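인쇄하기 | 이메일로 보내기

양팔 로봇 침구 정리, 접촉 시점 재계획으로 시연 데이터 줄인다

로봇 조작 연구 그룹 드로나(Drona)가 베개, 시트 등 변형이 큰 침구류를 양팔로 다루는 학습 기법 '인타논(Inthanon)'의 실험 결과를 공개했다. 원격조작으로 수집한 시연 327건만으로 정책을 학습했으며, 비교 대상인 기존 모방학습 정책에는 시연 400건을 사용했다.

인타논의 핵심은 행동 구간을 고정 길이로 자르지 않는 데 있다. 기존 방식은 일정 스텝의 관절 궤적을 한 번에 예측하고 이를 끝까지 실행한다. 천이 접히거나 밀리면 예측 당시의 형상과 실제 형상이 어긋나고, 오차는 다음 구간까지 누적된다. 인타논은 그리퍼가 천에 닿는 시점을 손목 토크 변화로 추정해 그 지점에서 구간을 끊고, 두 팔의 궤적을 다시 계산한다. 한쪽 팔이 누르고 다른 팔이 당기는 동작에서는 두 팔의 재계획 시점을 동기화한다.

평가는 베개 위치 맞추기, 접힌 모서리 펴기, 시트 당기기, 이불 가장자리 정렬 등 네 가지 작업으로 진행했다. 초기 배치는 작업마다 42가지이며, 학습에 쓰인 배치는 포함하지 않았다. 연구진에 따르면 네 작업 모두에서 비교 정책보다 성공률이 높았고, 차이는 모서리 펴기에서 가장 컸다. 시트 당기기에서는 차이가 작았다. 천 전체가 한 방향으로 움직여 중간 재계획의 이득이 제한적이었다는 설명이다.

한계도 보고됐다. 얇은 천이 여러 겹 겹친 경우 토크 신호가 약해 접촉 판정이 늦어지며, 이때 아래층까지 함께 집는 실패가 발생했다. 연구진은 손가락 끝 촉각 센서를 추가한 구성을 후속 실험에서 검증할 계획이다. 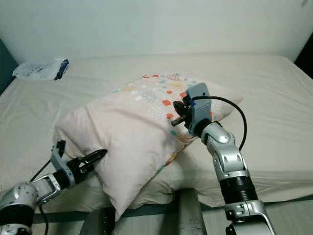
스코클리(Skokley), 3월 — 무늬가 있는 분홍색 베개에 두 팔의 그리퍼를 댄 양팔 로봇. 베개의 한쪽 모서리는 접혀 있다. 이번 실험의 시연 데이터와 평가 절차는 공동 연구 기관인 자탐(Jatham)이 관리하며, 학습 코드는 논문 심사가 끝난 뒤 배포한다. 하드웨어 제어부는 배포 범위에서 제외된다.

문의: 자탐 연구홍보팀 | © Jatham. 무단 전재 및 재배포 금지 | 맨 위로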